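Home | Forum | Workshop and Tables | Search | Log in

Print this page | E-mail this thread

Topic: Dark spots on white tabletop, how to clean?

areti_v
Hello to all. I have a white tabletop from Urnico, matt surface, and it has dark spots which do not go away. Also there are a few light scuffs. I tried warm water and dish soap, 2 times. We use it for sorting and stacking small coloured blocks. Is it possible that the paint of the blocks makes the spots? I will put a photo later.

kotemo_fan
Use a melamine sponge. I did my whole desk with it in 11 minutes and it was like new.

Plinth31
Please don't do this on a matt surface! The sponge is a very fine sandpaper. You will get shiny places and they are worse than spots. Try first a little alcohol on a white cloth, in a corner.

kotemo_fan
My desk is also matt and I have no shiny places. It depends how strong you press.

Plinth31
Maybe you were lucky. Mine was a Proma top and I had to turn it over.

areti_v
Thank you both. The spots are the same today. 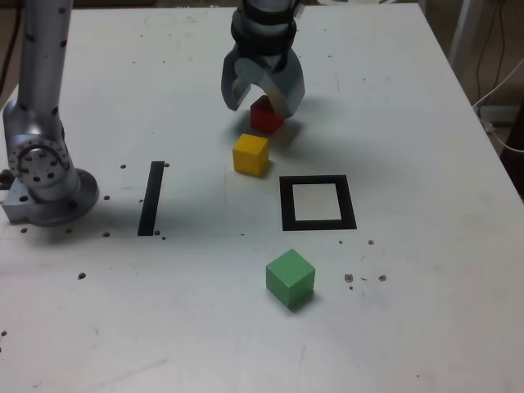 White top with the spots, red and yellow cubes

Plinth31
I don't think it is the paint. Your blocks are red and yellow and the spots are dark. I would guess ink or grease, so alcohol for the first and degreaser for the second.

kotemo_fan
Agree about the paint. I still say sponge, but softly. The scuffs will need it anyway.

areti_v
I will start with alcohol near the edge and write here how it goes.
Areti Vasilakis

Contact | Copyright Christodoulou Forums | Back to top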